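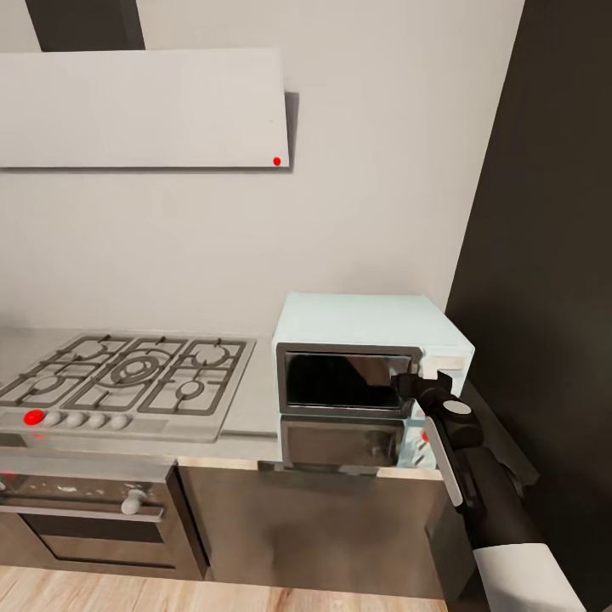 Clomis: opening an appliance door with a simulated arm
Project report, Vakisholm, second year
Submitted May 24, 2025

1. Aim

The project had two parts. The first was to get a robot arm to take hold of a small appliance door in a simulated kitchen and pull it open. The second was to build a cheap practice door in the shared workshop at Clilgate, so that the grip and the pull could be tried on something solid. Most of the marks are for the first part, but the second took more evenings.

2. The simulated kitchen

The kitchen model came with the simulator. The appliance stands on the counter in the corner, tight against a tall dark panel. I kept that position on purpose. With the panel so close on the right, the arm has to come in from the front and low down, and there is little room for the elbow. In my first attempts in December I had it in the middle of the counter and nearly everything worked, which told me very little.

The arm is steered from a game controller for recording and from the learned policy for testing. I recorded 903 short demonstrations. A lot of the early ones were poor. I pulled too fast and the fingers slid off the handle, so I threw out anything where contact was lost and recorded again.

3. The practice door

The frame is made from an old bedside cabinet that was going to the tip. I cut the front down, hung the door on the side with its own hinges and screwed a bar handle near the opposite edge. A fridge magnet behind the top corner gives the door a bit of a catch. Without it the door drifts open if the bench is knocked.

The handle was the hard part. The first one stood out too little for the gripper fingers to get behind it. I put washers under both ends, and then longer screws, and it has held since. The screw heads still need covering.

For the pulling I used a luggage scale hooked over the handle. The readings jumped about depending on how straight I pulled. I wrote down the highest reading each time and used the middle value to set the stiffness of the simulated door.

4. Testing

The policy was run 300 times with the door handle as the target. A run counted as a success if the door was past halfway when the time ran out. The door was open in 200 of these. Most of the failures came at the grip, with the fingers closing in front of the handle or catching only the end of it. A smaller group gripped well and then pulled sideways into the panel.

I also tried moving the arm to the control panel, with the gripper coming up from below towards the corner of the door. This was only done by hand on the controller. There is no learned policy for it yet and no figures.
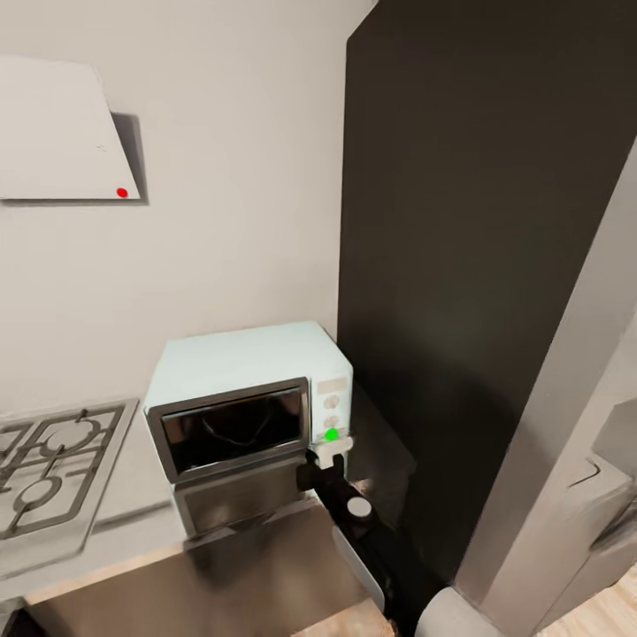 Satish Dixit read the draft and thought that the door and the controls should be treated as separate tasks, each with its own start position for the arm. He also said the luggage scale would be fine if it were pulled along a fixed line, and suggested a drawer runner clamped to the bench.

I agree with both points. The drawer runner is bought but not fitted. The separate start positions are easy to add and I will do that before recording anything new.

5. What I would change

I would fit the magnet and measure the pull before recording, as the stiffness changed halfway through and the older demonstrations were made with a door that was too light. I would also label the recordings by session. I had them all in one folder and sorting them took 2 days.

The Lévesque gripper at Clilgate is booked until the end of term, so the practice door has only been pulled by hand and with the scale. The cut list and the controller settings are in the appendix.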